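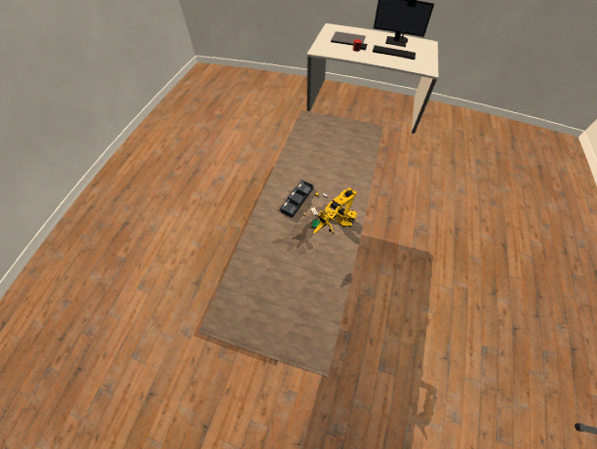

The yellow arm at Margaritis, with its tray and its small items.

Eliseo Jaramillo had a soft spot for the yellow arm, and he would tell you so whether you asked him or not. He had looked after it since September, first in the old program called Lastent and then in the new one, Terkent, and every morning he brought his coffee to the screen and wished it a good day before he gave it any work. The work was simple enough: pick up the little things, green and white and yellow, and put them in the black tray. A child would have been bored by lunchtime. The arm had done it 1,413 times in that room made of numbers, and it had never once complained.

Then, on run 242 of the new program, it stopped being careful. It reached for the green block, closed its fingers nicely, lifted, and kept on lifting, up past the point where any sensible arm would turn toward the tray. Eliseo said "Whoa, now," out loud, the way his grandfather used to talk to mules, and pressed the stop key. The arm went on for 2 full seconds (he looked it up afterward in the log, and then looked again, hoping he had misread it) before it finally held still.

Well, two seconds is nothing when you're waiting for toast. But at Panance, across the river, they had a real arm bolted to a real bench, and it was going to get this very same program, stop key and all. There was a woman over there named in all his emails whom he had never met, and he found himself thinking about her hands.

He ran it again, slower, from the far side of the room this time, and then he ran it some more, until his coffee had grown a skin.
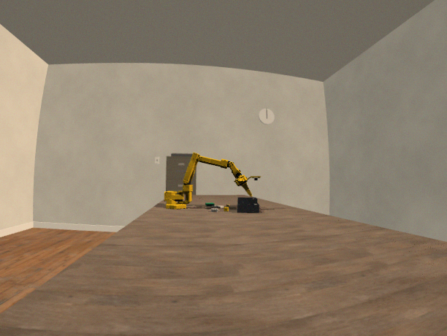

The Call to Panance

"Don't load it," he said when she picked up, before he'd even told her his name. "The stop comes late. I don't know why yet, and I'd like you to keep the power off until I do."

She was quiet for a moment, and he could hear a radio playing on her end.

"I've got the plug in my hand," she said. "I'll put it down, then. Have you had any breakfast?"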